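Filed under: Diary, On Foot, Complaints

June | posted by the author, 11:40 p.m.

Day 10 of walking to work, and my left heel has stopped speaking to the rest of me.

The bus from Kukgate used to take eleven stops to go a distance a determined goose could cover in the time it takes to find your fare. I complained about it for years. Then they moved the stop to the far side of the bypass, and I announced at dinner, loudly, with a fork in my hand, that I would simply walk. I would like it recorded that I had been drinking cider at the time and that everybody present encouraged me.

Left the house at ten past seven. Cool, a bit of wind, the sky the color of old dishwater. I had the new socks on, the ones that cost more than my first pair of work shoes. The packet promised support. So far it's the kind of support you get from a relative who says "well, it's your life" and goes back to the TV.

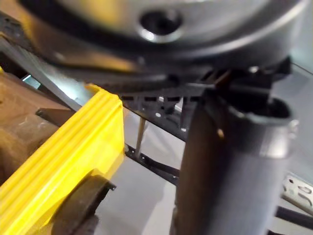
Dark hole, polished ring.

The route goes down the hill, past the laundromat, along the canal and then up through the park, which I had always thought of as flat. I must have gotten this idea from looking at it through a bus window. There is a slope by the tennis courts that has taken something from me every morning for two weeks, and today it took the last of my good mood. A woman with a stroller passed me on it. She was talking on the phone and eating a banana.

I've been using the walk to learn Greek. The program is called Skoleo and it talks to me in a patient voice, as if I had recently had a fall. Today's lesson was "At the Hotel." I now know how to say that my room has no towels and that my brother is a dentist. I don't have a brother. I said it out loud anyway, twice, to the canal, and a man fishing there moved his bucket closer to his chair.

The reason for the Greek is the bakery. Andreadis opens at half past seven and I get there right when the cheese pies come out, and it seemed rude to keep pointing. This morning I had a whole sentence ready. Good morning, one pie with cheese, please, and how are you. I practiced it from the footbridge to the door. The girl behind the counter listened all the way to the end and then told me, in the accent of someone who grew up three streets from me, that she only works there for the summer and doesn't speak Greek.

I bought two pies.

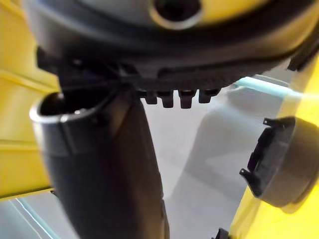 Mostly gray, with a little yellow at the top.

Which brings me to the matter of the weight. The whole case for walking, as put forward by me at that dinner, was that I'd be a smaller and calmer person by fall. I stepped on the scale before breakfast and found that I have gained almost 3 pounds. I took my watch off and tried again. Then I went and read about muscle being heavier than fat, and stopped reading when I got to the part where it explained how long muscle takes.

Got to work at five past eight, pink. I keep a spare shirt in the bottom drawer now, along with a washcloth, deodorant and a pair of indoor shoes, so it looks as though I'm being divorced. Changed in the bathroom. Dropped a sock in the sink.

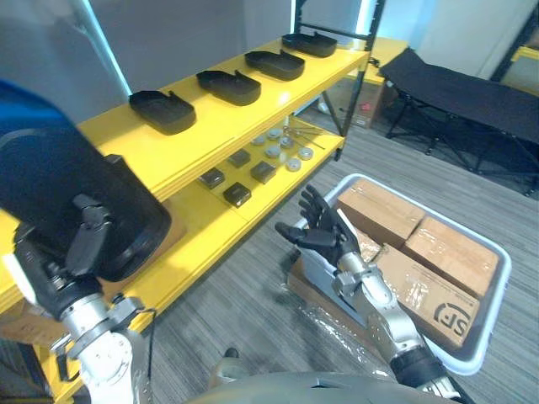

The indoor shoes were a mistake, by the way. They're half a size smaller than my feet have become. Do feet grow? I'm past the age when anything is supposed to grow except the ears. I spent the afternoon with my heels out of the backs of them, shuffling around like somebody's grandfather fetching the paper.

Walking home was better. It usually is. The wind had dropped, the tennis courts slope runs downhill in that direction, and somebody along the canal was frying onions with the window open. I skipped the Greek. I counted dogs instead and got to 30, including one I may have counted going both ways.
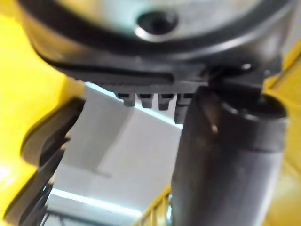

Later, in the bath

Heel: terrible. I have put a bandage on it the size of a playing card.

There's a charity hike up Gromach at the end of the month, and the sign-up sheet has been on the bulletin board at the library for a while. 200 places. I went in to return a book and came out having written my name on it. I believe it was the onions.

Must buy different socks. Must look up the Greek for "blister."

Contact | Older entries | Back to top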